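Pastura Desk Organizer - Setup Guide

Section 2: Placing the base block

Before you start
Clear the tabletop and wipe it with a dry cloth. The block can be set on any flat, level surface. Keep the packing sleeve until you have finished Section 5.

1. Lift the block out of the carton with both hands. Do not pull on the paper wrap.

2. Remove the wrap and check the corners for chips. If a corner is damaged, stop here and contact Kashyap parts service.

3. Set the block down with the widest flat face up. Leave 5 inches between the block and the back edge of the table.

Note: On a white tabletop the top of a white block can be hard to make out. Look for the gray side face and line up by the straight edge where it meets the top.

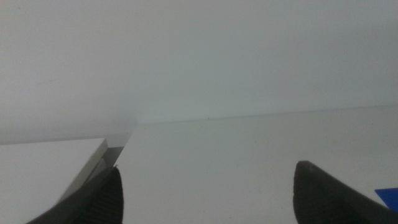
4. Press down on each corner in turn. If the block rocks, turn it end for end and try again.

Caution: Do not slide the block across a painted or lacquered surface - lift it each time you move it.

5. Peel the liner from the two foot pads and go on to Section 3.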